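This folder holds the Trollham place-name list, which began as a shoebox of index cards and has grown, rather happily, into a proper set of files. If you have come looking for old field names, farm names, or the many ways a clerk can spell the same brook, you are very welcome, and I hope you find something you like.

# Trollham Place Names

Version of 2018-11-02

## What you get

- `names.csv`, with 2824 entries, one spelling to a row
- `sources.csv`, the registers and maps the spellings were copied from
- `notes.md`, my ramblings on the harder cases (do have a read, some of them kept me up past midnight!)

The oldest map used is the Loltari estate survey of 1807, a lovely thing with a great brown stain over the northern meadows, so the names up there come from the tithe book instead. Where the two disagree, both spellings are kept and neither is marked as right.

## Columns

| Column | Meaning |
|---|---|
| `id` | a plain number, never used twice |
| `spelling` | exactly as written, capitals and all |
| `modern` | the name on present-day signs, if there is one |
| `kind` | field, farm, water, lane, wood or other |
| `source` | matches a row in `sources.csv` |
| `sure` | yes, no or maybe |

The `kind` column has 6 values and I have tried very hard not to add a seventh, though the quarry names did tempt me. For now they sit under "other", along with the boundary stones and a handful of sheepfolds.
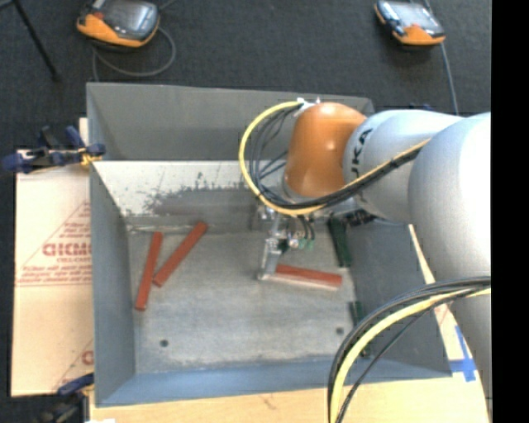 Uvitz wrote to say that the `sure` column ought to be split in two, one for the reading of the handwriting and one for the spot on the ground, as a name can be perfectly clear on paper and still belong to any of three hillsides. I think that is quite right, and I mean to do it in the December release. Until then, "maybe" covers both kinds of doubt, and the notes file usually tells you which one I had in mind.

## Known troubles

Almost 100 rows have an empty `modern` cell. Most are little fields swallowed up by bigger ones, and I would sooner leave a gap than guess. Long s has been typed as an ordinary s all the way through. The Sveinbjörnsson farm papers use accents in some years and drop them in others, and I have copied whatever was on the page, so please open the files as UTF-8 or you will get a dreadful muddle.

Rows are sorted by `id`, which is simply the order I typed them in. It makes no sense to anybody but me, so sort by `modern` first if you are browsing for pleasure.

## Using and mending it

Take it, print it, put it in your parish newsletter, all with my blessing; a mention of the list is enough. If you spot a slip, open an issue with the `id` and the page of the source, and I will look it up at the next opportunity.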